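Folding plain cloths on a covered table

Applies to: plain woven cloths, tea towels, napkins and dust cloths up to the size of a small tablecloth. Fitted sheets and anything with elastic are dealt with on a separate page.

The method was written up by Gaetano Pellegrini for the linen store at Pirnby and revised in October after comments from Gonçalo Prata. The changes are to step 5 and to the section on stacking. The older sheet, with the rolled finish, should be thrown away.

What you need

A table at waist height with clear space in front of each person working.
A tablecloth to cover it, smooth and pale if there is a choice.
A flat ruler or a strip of card cut to 200 mm.
A shelf or tray for the finished pile.

The tablecloth does two jobs. It stops thin cloths sliding on a varnished top, and a pale one shows the edges of dark cloths clearly. White on cream is hard to see. Navy on cream or pale green is easy. If the tablecloth itself moves, clip it at the corners or put a non-slip mat under it.

Before you start

Check that the cloths are fully dry. A damp hem will pull the fold out of line and leave a mark on the cloth above it in the pile. Sort by size first and by colour second. Two cloths that differ by 5 mm can share a pile, but anything more than that will show at the front edge of the shelf.

Cut loose threads now. Do not pull them.

Opening out a crumpled cloth

1. Put the cloth down as it comes, in a heap. Do not shake it over the table if there are small items or cables on it.

2. Find one corner. Follow the hem with finger and thumb until you reach the next corner. Hold both and lift until the hem between them hangs straight.

3. Lower the cloth with the far edge touching first, then draw it towards you. Most of the creases come out in this movement.

4. Flatten from the centre outwards with the side of the hand. Work along the weave. Pressing across the diagonal stretches the cloth, and a stretched square will not fold square.

5. Check the four corners. If one is turned under, lift that corner only and lay it back. Earlier versions of this page said to start again from step 2, but this is only necessary when two or more corners are under.

Where two people share a table, each takes their own cloth and their own stretch of edge. Heaps waiting to be opened stay well apart so that hems do not get picked up together.

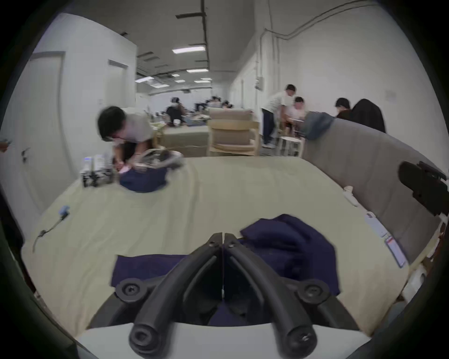
Folding

1. Bring the near edge up to the far edge. Match the corners before pressing the crease.

2. Press the crease from the middle to each end.

3. Fold left to right, again matching corners first. You now have a quarter of the original size, with one corner that has no open edges. Keep this corner at the bottom left.

4. For tea towels, fold once more, bottom to top. Check the width against the card. Up to 200 mm will fit the Clivent shelves. The Brannigan trays are deeper and will take the quarter fold as it is.

5. Turn the cloth over so that the hems are underneath.

Stacking

Place each cloth with the closed fold facing the front of the shelf. Stop at 11 to a pile. Higher piles lean, and the lower cloths pick up a hard crease which has to be ironed out before use. Put the label (code 2710 for the plain navy, others as listed inside the cupboard door) under the bottom cloth with the number showing.

Common faults

Corners will not meet: the cloth was cut off the square or has shrunk in one direction. Match the folded edge and let the open edge run uneven, then put that edge at the back.

Fold springs open: usually heavy starch or a thick hem. Leave the cloth under a flat board while you do the next few.

Lint on dark cloths: wipe the tablecloth before each batch. A dry sponge lifts more than a brush.

Pile slides sideways: alternate the direction of the hems, one left and one right.

Cloths for the Kamden cupboard are rolled, not folded, and follow their own sheet.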